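9月
Farzana Malik

4　学缝合的人怎么写“松紧”

上一节把语料怎么收来的交代完了，这一节我想慢慢聊一个词，或者说一小窝词：松、紧、绷、塌、拽、贴、吃线。做这个课题之前我从没想过它们能占掉我一整个夏天。我本来打算研究的是学徒笔记里的动词，缝合也好，裁缝也好，编筐也好，谁肯把本子借给我我就看谁的。后来Holloway那边的缝合课一口气交来332份练习笔记，写笔记的有51个人，我翻了不到一个下午就改了主意，因为几乎每一份里都有人在跟“紧”这个字较劲。

先说为什么较劲。汉语里的“紧”管得太宽，线绷着叫紧，结打死了叫紧，两边皮肤挤得起了褶子也叫紧，甚至手腕僵着、心里发慌，学员也会顺手写一个“紧”。编号靠前的一份笔记里有这么一句：“今天太紧了，线也紧，我也紧。”我第一次读的时候笑出声来，第二次读就开始发愁，这让我怎么标注呢？Junaid Lashari跟我一起做标注，他主张一律按宾语来分，线归线，结归结，人归人。我同意了三天，然后我们碰到了“这一排都紧”，一排，是一排结还是一排线，还是结和结中间那块皱起来的地方？像图1里上边那四针黑线，剪短的线尾还翘在外面，线拉着两边的地方微微起皱，要是让三个学员各写一句，我敢说能写出三种“紧”来。

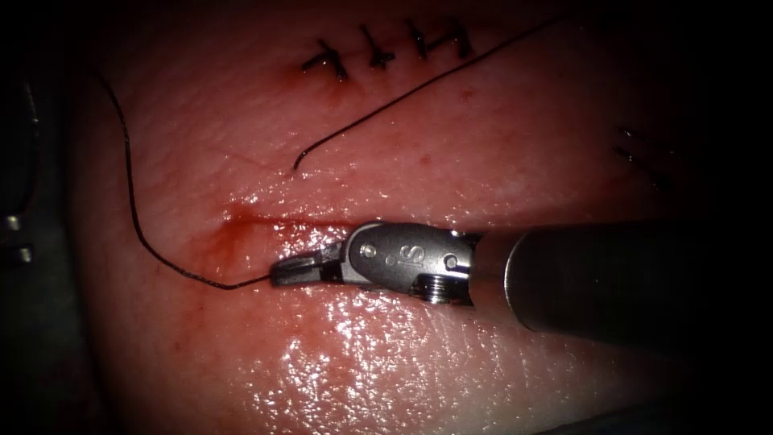 我们最后的办法很笨，给每个“紧”都留两个格子，一个填“说的是什么东西”，一个填“作者满意不满意”。第二个格子是Junaid坚持要加的，我一开始嫌麻烦，后来不得不承认它救了我们。在满意的句子里，学员多半不用光秃秃的“紧”，要么是“紧了”，要么是“紧住了”，后面挂着点什么。而不满意的句子几乎全是“太紧”“有点紧”“紧得很”，程度副词往前头一站，褒贬就定了。裁缝那批本子里也有这个现象，不过裁缝更爱说“吃”，布“吃”进去多少，线“吃”不“吃”得住。缝合课的人也借用过“吃”，只是借得很犹豫，好几个人给它打了引号。

引号这件事值得多说两句。我原以为学员打引号是为了标术语，比如“外翻”“对合”，可是他们对真正的术语反而大大方方，拿来就写，写错了也不脸红。被引号小心翼翼框起来的全是大白话：线“不听话”，边儿“塌”了，针“找不着家”。大概是觉得这些话不够正式，又舍不得不写。Sobia Usmani读完我的初稿，在旁边批了一句，说引号像是学员在替自己的土话道歉。我觉得她说得比我整节都好，所以原样抄在这里，也算谢谢她。

接着说“塌”。它在语料里出现得比“松”晚，最初那几次课的笔记里清一色是“松”，松了、没拉住、松掉。往后翻，有人开始写“塌”，“一边塌下去”“中间塌”。两个字乍一看差不多，细读起来差得很远：写“松”的时候眼睛在线上，写“塌”的时候眼睛挪到了组织上。我把这叫做“换了个主语”，名字起得不怎么学术，可我实在想不出更准的。同一个学员，前头写“线松了”，过了几份就写成“边塌了”，主语从自己手里的东西变成了手底下的东西。编筐那批笔记里也能看到类似的路数，先写“条子滑”，后写“底不平”。

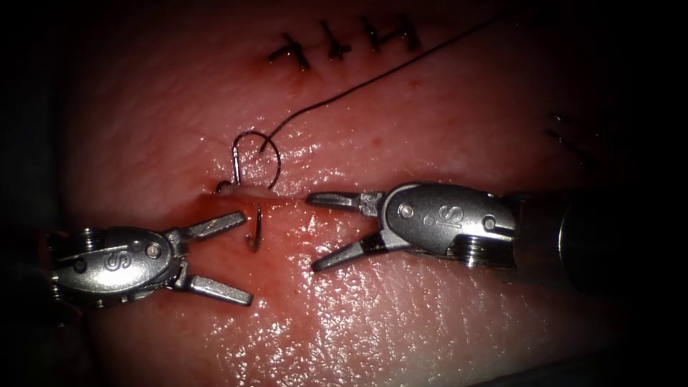

当然会有人问，这会不会只是老师说了什么，学员照抄？我也这么疑心过，而且疑心得很厉害。Holloway的讲义我从头到尾查过，“塌”字一次都没有，讲义用的是“凹陷”。学员里写“凹陷”的不多，写的那几个又恰好是笔记最短、看上去最像交差的。我不想在这上面推得太远，短不一定就是敷衍，有人天生话少。可至少“塌”不像是从讲义上抄来的。口头上老师说没说过，我就没法知道了，课堂没有录音，我去问过Danish Lashari，他在那边带过课，想了半天告诉我：“可能说过吧，我什么都说。”这句话我后来在组会上引用了好多遍。

顺便交代一下篇幅。笔记要求每份不超过600字，学员多半写不到，可也有人每次都顶着格写，最后一句话硬是断在半截。断句的地方很有意思，我专门挑出来看过一遍，断在“线”字后面的最多。“下次先把线”，没了。“我觉得还是因为线”，又没了。我把这些半截话贴在书桌前面，贴了一长条，家里人以为我在写诗。

说到线，就得说线尾。语料里管剪完留下的那一小截叫什么的都有：线尾、线头、尾巴、须、小辫儿。“线头”最容易出岔子，有人用它指剪剩的，有人用它指还没打结、留着要拉的那一端，同一份笔记里前后两个“线头”可能压根儿不是一回事。我和Junaid为一句“线头从旁边出来了”吵了一个中午，他说是剪剩的，我说是要拉的。真要去看实物也未必断得清，像图3里那根细黑线，弯弯曲曲地从上边垂下来，在左边那片钳口后头绕过去，横着穿过两片钳口中间，短短一截停在右边。叫它“线头”行，叫“线尾”也行，看写的人心里惦记着哪一步。 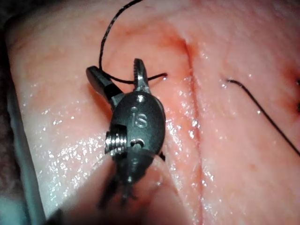 我们后来给“线头”单开了一类，叫“待定”，里头塞得满满当当。审稿的时候大概会有人嫌这一类太大，我先认了。我宁可让它大着，也不愿意替写笔记的人把话说死。Yeison Apaza做西班牙语那边的对照材料，他的情况跟我正相反，那边的学员对线的两端分得清清楚楚，倒是“紧”和“牢”混作一团，他的“待定”里塞的全是形容词。我们俩交换表格的那天都松了口气，原来大家都有一个乱抽屉。

再来说说比喻。我手头的比喻分得不细，凡是带“像”“跟……似的”“一样”的都算。缝合笔记里的比喻大部分来自厨房和衣柜：像捆粽子，像扎香肠，像系鞋带系到一半，像毛衣起了个疙瘩。只有一个学员喜欢用天气，“今天的线像下毛毛雨，哪儿都是”，我至今不确定这是好话还是坏话。有意思的是，比喻跟“紧”特别亲，跟“松”就疏远。扎、捆、勒，汉语里现成的紧法太多了，松法却少得可怜，想形容松，学员往往只好写“没感觉”。“没感觉”三个字我一开始按废话处理，标注到后半程才回过味来，它在大多数情况下就是“松”，是手上没吃到力的那种松。于是我又从头把它们捞了一遍，这也是为什么本节的统计比预报告里那一版多出来一栏。

预报告是在Bretberg的一个小会上讲的，当时有听众提了个我没答好的问题：你怎么知道学员写的是当时的手感，而不是课后回想出来的？我当时支支吾吾说笔记要求当堂写。回来一查，要求归要求，有几份笔记底下自己标了时间，晚上九点、晚上十一点，明摆着是回家补的。补写的笔记里“觉得”“好像”反而少，语气比当堂写的还笃定，“第二针紧了”，斩钉截铁。当堂写的那些就啰嗦得多，“好像有点紧，也可能是我拿的角度，再看看”。隔了半天，犹豫就被省掉了。样本太小，我只敢把它当个观察放在这里，谁有兴趣谁拿去做。

手和器械的写法也跟着“紧”走。学员抱怨紧的时候，主语爱用“我”：我拉猛了，我没收住。抱怨松的时候，主语悄悄换成工具：钳子没夹上，镊子打滑，口张着，线早跑了。我不想说这是推卸责任，虽然Sobia就是这么说的。也许只是因为拉猛了手上有数，线跑了手上没数，没数的事情总得找个谁来当主语。裁缝的本子里，针和剪刀当主语的次数比缝合课多出一大截，不过裁缝是拿自己的剪刀，骂起来亲热，我怀疑不能直接比。 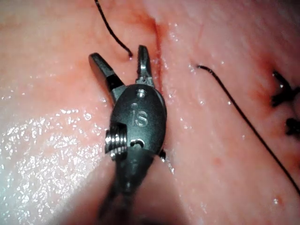 还有一个小尾巴。标注快收工的时候，我在笔记里发现了一种特别的写法，我管它叫“跟下一次说话”：下次别急，下次先看边，下次线留长一点。全是祈使句，没有称呼，也没有主语，像留给室友的便条。这类句子里“紧”字出奇地少，取而代之的是“收”：收一点，别收太早，收到边挨上就停。“收”是个带着时间的字，一边收一边看，随时能停，“紧”就只能等收完了才知道。我很想在这里下个大一点的判断，说学员学会用“收”的时候就是学会了什么什么，可是我手里没有成绩，也没有老师的评价，只有本子。Carkidus那边倒是有一批带评分的笔记，答应下一轮给我们看，字迹据说非常可怕。

标注手册的全文放在附录里，“待定”那一类的例句我也都列上了，读者要是看出哪个“线头”明明白白就是剪剩的那截，请写信来告诉我，Junaid会很高兴。下面一节转到编筐，用的是Jonwood收来的那批旧本子，纸都发脆了，翻的时候得屏着气，那里头的“紧”又是另一副样子。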